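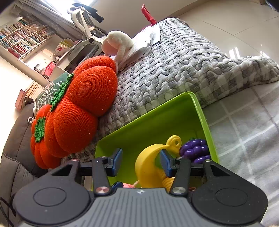
Tips for Tidying the Bed with a Hand Gripper
Household tips from our student project, page 2
Written by Kristóf Balogh

Our club project this spring is called Flilby. We collect small household tasks with a hand-held gripper, and later a robot arm should learn from them. Each student practices at home on the bed, the table or the floor, and writes down what helped. I have put together the notes for the bed. Many of them are useful also if you only want to clear toys from a blanket with an ordinary pick-up tool.

Before you begin

Put the basket or the tray on the bed first, and the toys after. When I did it the other way, I pulled the blanket and everything rolled to the wall.

Pull the quilt flat where you will work. You do not need to make the whole bed. The folds can stay at the side, but a small toy in a fold is very hard to take.

Leave the big soft things where they are. Cushions and plush toys make a good border, and small pieces do not fall behind the bed so easily.

Open the curtain, but check the shadow of your own hand. In March the sun comes low into many rooms in the afternoon, and some of our recordings were too bright on one side.

Picking up

Round and smooth toys: close the fingers slowly, and go lower than you think. If you take a ball or a plastic fruit above its middle, it jumps away.

Long toys, for example a banana or a corn cob: take them across the short side, near the center of the weight. Taken at the end, they turn in the fingers.

Soft rubber toys: squeeze a little, wait one moment, then lift.

Clear plastic containers: these were the most discussed thing in our group. A container of cotton swabs is light and the wall bends when you press. First be sure the lid is closed well. I was not sure one time, and I was picking swabs from the blanket for a long time.
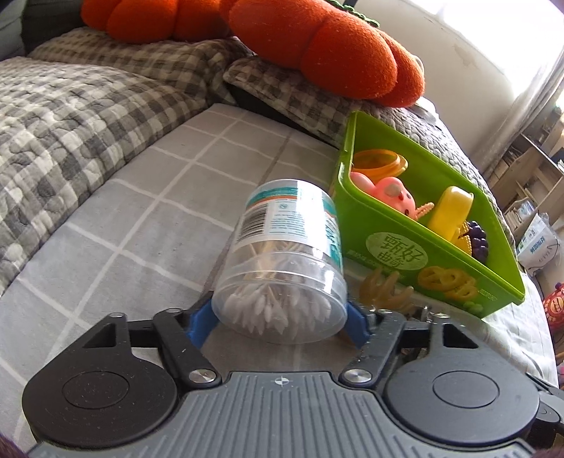 Hold it so that the fingers press on two opposite sides, and do not press more when it starts to slip. Put it down and take it again. If the container has a paper label, try to have one finger on the paper, it slides less than on the plain plastic.

Putting down

Move until you are over the tray, stop, and only then lower the hand. Beginners in our club lower the hand and move sideways at the same time, and they hit the wall of the tray.

Open the fingers when the toy is near the bottom. From high up, a toy bounces, and on a soft mattress the tray can tip also.
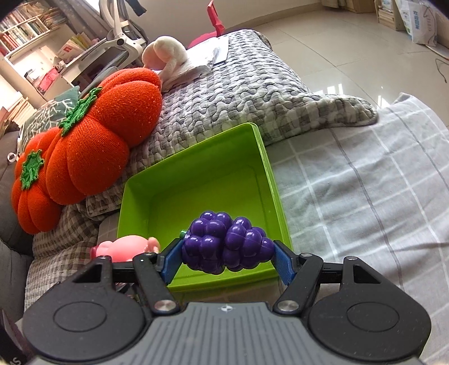 A tray on a bed is almost never level. Turn it so that the low side is far from you, then the toys collect there and you have free space in front. If it tips too much, put a folded towel under one corner.

After the practice

Wipe the finger pads with a damp cloth. Lint from blankets sticks to them, and then smooth plastic slips.

Write the number of tries in the notebook the same day. Our group has 3,979 tries saved now. In my last practice I made 108, and 33 of them I had to repeat, mostly with the cotton swabs.

Put small parts away before younger brothers and sisters come in the room.

The next page will be about the kitchen table. If you have a tip for spoons, please bring it to the club meeting, I still have no good way to lift them.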